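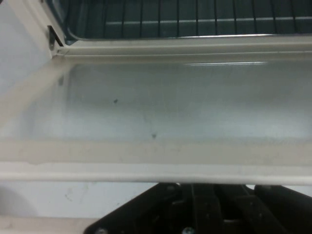 Cloudy film on the inside of an oven door that won't wipe off

Remau Home Help > Kitchen > Ovens and ranges
Posted 2023-04-03

Märta Løken

I moved into an apartment in Flustisbridge with an older Batska built-in oven, model 557. The racks and walls cleaned up fine. The inside of the door is another matter. The big panel in the middle has a hazy look with faint streaks in it, and it's most obvious when the door is all the way down and the light hits it. With the door closed I hardly notice.

So far I have tried dish soap and hot water, then white vinegar, then a glass spray from under the sink. After each one it looks clean while it's wet and then the haze comes back as it dries. There are also tiny dark specks stuck on the panel that I haven't dared to scrape at.

The raised border around the panel is cream colored, and I can't tell if that is the original color or if it has yellowed. I would like to clean that too if it's dirt.

Three things I'd like to know:

Is the haze on the surface, or has the finish been damaged by someone before me?
Can I use a blade on the specks?
Do I need to take the door off? There is a small metal hinge bracket at the top corner and I don't want to mess with it if I can avoid it.

I rent, so I would like to keep the door in one piece.

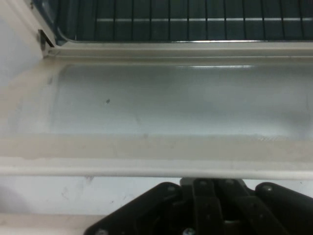

Door fully open, hinge bracket at top left.

pell_grove

Haze that disappears when wet and comes back when dry is usually one of two things: leftover cleaner, or fine scratching. You have put three products on it, so start by ruling out the first.

Let the oven go completely cold. Wipe the panel with a clean cloth and plain warm water, no soap, and rinse the cloth often. Do that twice. Then dry it right away with a different cloth. Don't let it air dry, especially if your tap water is hard. If it's a lot better after that, you were looking at soap film and minerals.

If it isn't, it's probably baked-on grease. Mix baking soda with a little water until it's like toothpaste, spread it on the panel, and leave it for 15 minutes. Wipe it off with a damp soft cloth and rinse more than you think you need to, or you'll get a white haze from the baking soda in place of the old one. Keep the paste out of the hinges and off the rubber seal if yours has one.

For the specks, put a wet cloth over them for a while and then try a fingernail or an old plastic card. I wouldn't use a blade until you're sure what the panel is made of. Some doors have glass there and some have enamel, and enamel chips.

The door can stay on. I've only ever taken one off to get at dirt between the panes, and that's a different job. Just don't lean on it while it's open.

About the border: plenty of older ovens came in cream or almond. Check a spot that gets no heat or grease, like the edge of the control panel or the side of the door near the bottom. If it's the same shade there, it's the color.

Dunmore Ray

Calado paste and a green scrubber. Takes it right off. I do mine every August when we're away from cooking much. If there's scratches left go over it with 1000 grit wet sandpaper.

pell_grove

Please don't sand it. On glass you would get a bigger dull patch, and on enamel you'd take off the shine for good. She's renting.

Dunmore Ray

Worked on mine

Tessaly K.

I had the same streaks in my last place. One way to check for scratches is to dry the panel well, turn off the ceiling light, and hold a flashlight low to the side. Scratches show as thin lines that stay put. Film looks smeary, and you can change it by dragging a dry finger through it.

If it's film and the baking soda doesn't shift it, warm the oven to its lowest setting (mine went down to 50 Celsius), turn it off, open the door and wipe once it's only lukewarm to the touch. Old grease is softer then. Water only at that stage – no spray cleaner on a warm door.

I'd also take some pictures before you do anything else and send them to the landlord. If it does turn out to be scratched you want it written down that it was like that.

Märta Løken

Thanks. I did the plain water twice and dried it with a dish towel, and a gray smear came off on the towel, so at least part of it was film. It's better on the right side than on the left. I'll do the baking soda on the weekend and leave the sandpaper out of it.

The cream color is the same on the edge of the control panel, so that's just how it came.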